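Print this page | E-mail this page

Removing old finish residue from a butcher-block work surface

Rosário Rocha
Our office at Drulska maintains several shared tables with butcher-block tops. One has developed a dull, sticky film after repeated applications of mineral oil. Washing with dish soap has not corrected the condition. Please advise whether the top must be sanded, and which finish is appropriate for a surface used for paperwork and never for food.

Manditness
Sand it. Use 90 grit and then finer. Any oil will do.

Vitória Mendes
Sanding should not be the first step. A sticky film generally indicates that more oil was applied than the wood could absorb. The following procedure is recommended.

Wipe the surface with a cloth dampened with mineral spirits, working along the staves. Keep the windows open and observe the directions on the container. Change the cloth when it begins to drag. Allow the top to stand overnight and repeat if the film remains - two passes are usually sufficient.

If paper is to be kept on the table, oil is a poor choice, as it may transfer to documents. A water-based polyurethane is preferable. Lightly sand the clean wood with 220 grit, remove all dust, and apply two thin coats. The underside should be sealed in the same manner to limit cupping.

Oily cloths must be laid flat outdoors to dry before disposal. They should not be left in a pile.
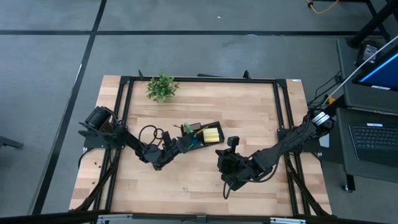
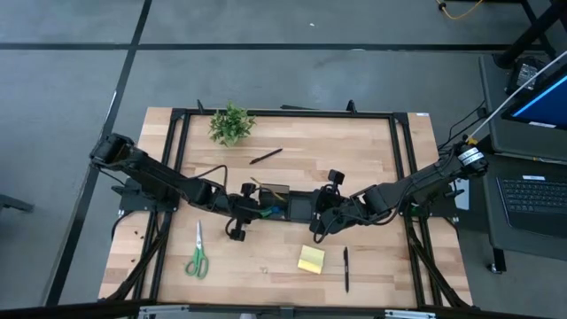 Butcher-block tops

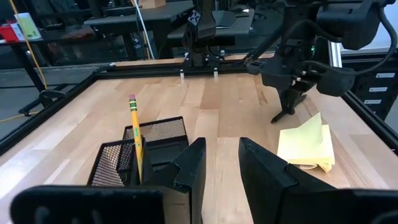

Vitória Mendes

Please test any product on a hidden area first.

Related items
Cupped boards on a Kamby table
Choosing felt pads for a smooth floor
Water rings on the Liepiņa sideboard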